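Progress report, cleaning and handling workstream
To: Deepika Rao, Prandmont
From: Dinesh Bangera, Flumdale site
3rd August

You asked for a plain account of where the money has gone since January, so I will give you one. The cleaning tasks are running. Whether they are teaching us as much as the proposal promised is a separate matter, and I remain unconvinced.

We have logged 871 wipe-down sessions against the small-items list. Of these, 715 passed review. The rest went back, mostly because the cloth covered the item for so long that a reviewer could not say which part had been wiped. The D'Souza plan assumed hardly any returns. I said at the time that this was optimistic.

Watches were added to the list in the second half of the period. They are awkward. The straps flop, the holes collect dust, and a cloth with a zigzag edge is fine on a flat case but bunches up in the fingers on anything narrow. Gloves stay on throughout, which keeps fingerprints off and also makes it slower to turn a buckle over.
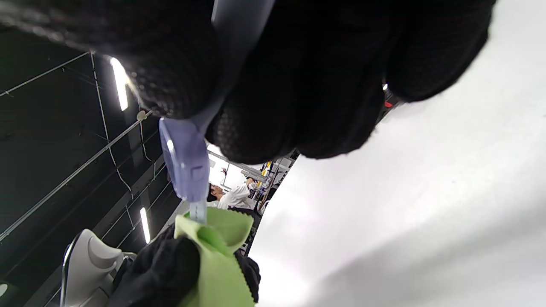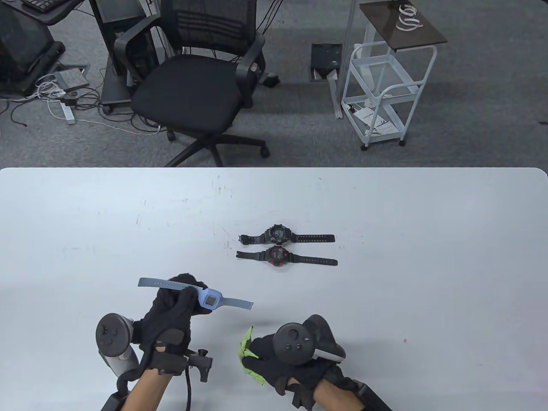 Small-items cleaning at Flumdale, green cloth and black gloves.

The watch set accounts for 196 of the sessions. Parkia's note calls the set "varied." I would call it a start. Light straps and dark straps need separate review notes, and the current form has one box for both. I have asked twice for this to be changed.

Spending is within the amount agreed. Cloths cost more than budgeted. I do not support the request for a second table until the return rate comes down, whatever Parkia thinks about throughput.

Next period: six new items, a revised review form, and a proper test of whether a smaller cloth helps. I would hold the next payment until you have seen the result of that test.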